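The Trindwood Set

Misaki Ichikawa had never trusted a game that came with its own cloth. The one from Trindwood had grey ferns all over it and orange flowers gone faint, and Kedus had paid 2,000 for the lot.

"It was Wada's," he said. "He played his last match on it."

"Who told you that?"

"The man selling it."

She picked up a pale knight and turned it over. The felt was new. She said so. Kedus said felt wore out, people replaced felt, and would she please put it back where she'd found it. 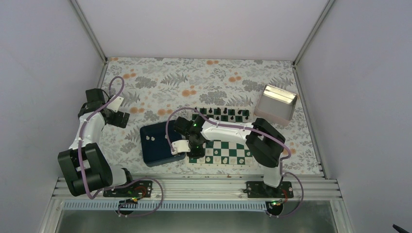 The green and white board, on its flowered surface.

She put it back, more or less. Wada had been dead for 7 years and in that time she had been shown two of his boards, a clock and a hat. Old Pruner at the club had another board in his window, almost certainly Wada's too, if you asked Pruner.

"You could just enjoy it," Kedus said.

"I could. What did he play, in this last match?"

Kedus looked at the dark pieces for a while. It was past four and he hadn't put the kettle on.

"The man didn't say."

"No," said Misaki, and moved a pawn.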